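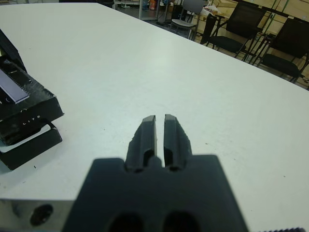
Does a half-life tell me when a drug is really gone?

forkstead22
My pharmacist says to wait five half-lives before assuming a medicine is out of my system. Where does the five come from? It smells like a number someone picked because it sounded tidy. My label gives a half-life of 22 hours and says nothing else on the subject.

Orla Buckley
It's arithmetic. Half is left after one, a quarter after two, and by five you are down to 3 percent and a bit. People decided that was small enough to ignore. Whether it's small enough for you depends on the drug.

forkstead22
"People decided" is what bothers me. Small enough to ignore by what test?

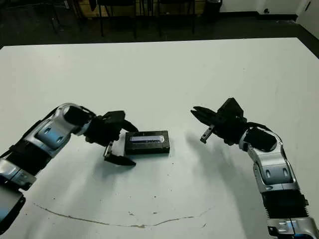

Two arms and a small black box on the table

hovov
I don't buy the five rule as a general thing. It assumes the same fraction leaves every hour. Alcohol doesn't work that way at normal drinking levels, it goes at a nearly fixed rate. And some drugs sit in fat and leak back out for a long time.

Orla Buckley
Sure, but the question was about a labeled half-life. If the label gives one number, the simple case is usually fair.

hovov
Usually. That number is an average from a study group. Bad kidneys can stretch it a lot for some drugs, and the leaflet won't know that about you.

Brerkbridge
Do the sum anyway. Start with 360 mg in the blood (pretend it all gets there). Five half-lives leaves 11.25 mg. For one drug that's nothing, for another it might still do something. The percent alone can't tell you which.
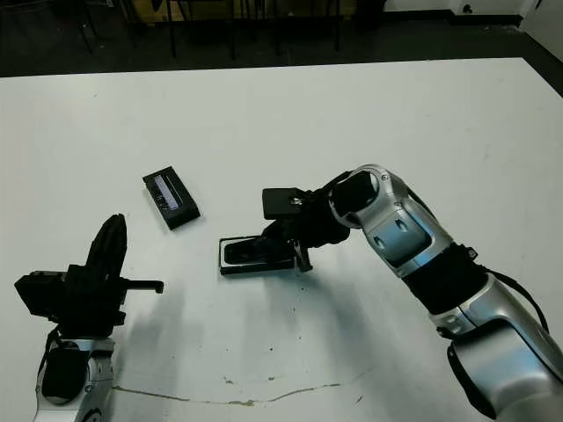 Both arms, with two black objects between them

forkstead22
So 110 hours for mine, if I'm average, which I have no reason to believe. And gone from the blood isn't the same as no longer working?

Orla Buckley
Correct. Aspirin clears fast and its effect on platelets lasts for days. I'd ask the pharmacist what you're waiting for: a new prescription, a test, surgery. The answer changes.

hovov
On that we agree. Still think five gets quoted with far too much confidence.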